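Neltilow Two-Arm Tabletop Kit: Evaluation Set and Review Notes
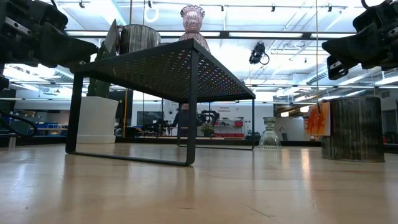 Brasdale Automation Review Group – Household Handling Team

What this is

This folder holds the recordings, settings and notes from our review of the Neltilow kit, a two-arm package sold for handling light household objects. The review was done to decide whether the kit should go on the Brasdale recommended list for small labs. The short answer is yes, with conditions. They are listed under Findings.

Maintainer: Junpei Murakami
Last updated: December 2025
Status: closed, fixes only

What comes in the kit

- two arms with matching black grippers
- pads for the gripper fingers, soft and firm
- one controller box and a power supply
- cable clips (buy more, the supplied ones are too few)
- the Dzene control software, one seat

The kit does not include a table, a computer or any cameras. We supplied our own.

Contents of the folder

episodes/ – 1,393 recorded runs, one subfolder each
settings/ – arm speed, grip force and home position for each session
notes/ – operator notes as typed, spelling not corrected
splits/ – lists for training, tuning and testing
tools/ – a viewer and a script that checks for missing files

Each run has joint positions, gripper opening, camera video and a one-line task label. Joint positions and video share one clock. If a run has no label, treat it as practice and leave it out.

The test list has 400 runs. Please don't train on these. The tuning list is short and was picked by hand, so it is a bit easier than the rest.

Objects

We used ordinary home goods: vases in clear and colored glass, small containers, a larger drum, painted cards, and a black side table with a perforated top. The table serves as both a surface and an object. Some tasks place things on it and some move it.

The side table was the hardest item for the depth reading. Light comes through the holes and the surface shows up patchy. The clear glass vase was the next worst, mainly against a bright background. Glossy wood under the objects gives reflections of ceiling lights and table legs, and we left these in on purpose. People who buy this kit will have shiny floors and counters too.

Tasks

1. Move a vase from the side table to the wooden surface.
2. Move a container from one end of the side table to the other.
3. Stand a card against the drum.
4. Turn the side table using both arms.
5. Clear the side table, any order.

Operators started each run from the home position in the settings file. Object placement was changed by hand between runs and was not measured.

Findings

Setup took us a full day. The printed guide covers one arm well and then says to repeat for the second, which skips the step where the two are told about each other. The Bimatent add-on handles that step and should be in the base price.

Grip on ribbed and textured glass was good with the soft pads. On smooth glass the firm pads slipped often enough that we stopped using them. Pads wore at the tips first. Plan on a spare set.

Two-arm moves are fine at the default speed. At the top speed the arms drift out of step toward the end of a long move, and the side table twists. Support confirmed this in March and sent a settings change, which helped but did not cure it.

Cable routing needs thought. A loop left hanging below the arm can catch when the wrist turns. We clipped ours higher after about 18 sessions and had no more snags.

Known problems

- A few early runs have the left and right gripper columns swapped. They are listed in notes/swapped.txt.
- Lighting is overhead and bright throughout. Nothing here will tell you how the kit does in a dim room.
- People and other equipment are visible in the background of some video. Ask before sharing clips outside Brasdale.
- The viewer is slow to open lists longer than 500 runs. Split them first.

Use

Internal research and purchase decisions. Send corrections to the maintainer with the run number in the subject line.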